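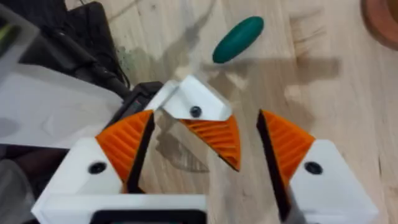 Tosh: You cannot compare rents between the two sides of the river like this. In Brileck the heating is inside the price, in Peng it is not. So the 600 in the first post is not the same 600.

Forum > Living Here > Renting and Housing > Thread 3032
New posts | Search | Members | Rules | Log in

marenka_v
OK, I accept the correction about heating. But my question stays. We must leave our flat in September and we have two offers. One is in Brileck, third floor, no elevator, heating included. The other is in Peng, ground floor, with a small yard, same rent but you pay the gas yourself. My husband wants the yard. I am afraid of the gas bill. Does anybody have a real number for one winter month?

dunstable
We lived on the ground floor in Peng for two winters. The worst month was 80 for gas, and we are people who wear sweaters at home. The floor was cold always. If you have small children who play on the floor, think about this.

marenka_v
Thank you, 80 is less than I feared. No children, one old dog. The dog is the reason I look at the ground floor also, because he does not like stairs any more.

Tosh
80 was for which size of flat? And when? Without this the number says very little.

dunstable
Two rooms and a kitchen. The winter before last. I did not know I must write a report.

Tosh
I did not want to be rude. I ask because my sister had a much bigger bill on Cillico Street, which is also Peng, in a building with the old windows. Marenka, please go there in the evening and put your hand near the window frame. You will feel immediately if air comes in.

pho_ebe
I disagree with everybody a little. The heating in Brileck is included, yes, but the landlord decides when it starts. Last year we waited 3 weeks in cold rooms and bought an electric heater, and this electricity was not included in anything. Read the contract, the part about the heating season. In ours it was on the last page.

Tosh
That depends on the landlord. My heating has started on time every year.

pho_ebe
Then you have a good landlord. Not all of Brileck belongs to him.

marenka_v
The Brileck flat is managed by Goriso. Does somebody know them?

dunstable
They are slow with e-mail but they answer the phone before noon. They returned my deposit complete, only I had to ask two times.

Alasdair Tosh
(Same Tosh, I was logged out and this is my other account.) Ask Goriso for the heating dates in writing. An e-mail is enough.

marenka_v
I called this morning and they will send it. We see the Peng flat again on Thursday at six, and I will check the windows as you said. The dog comes with us.

pho_ebe
Look also behind the wardrobe for damp. Ground floor, north wall.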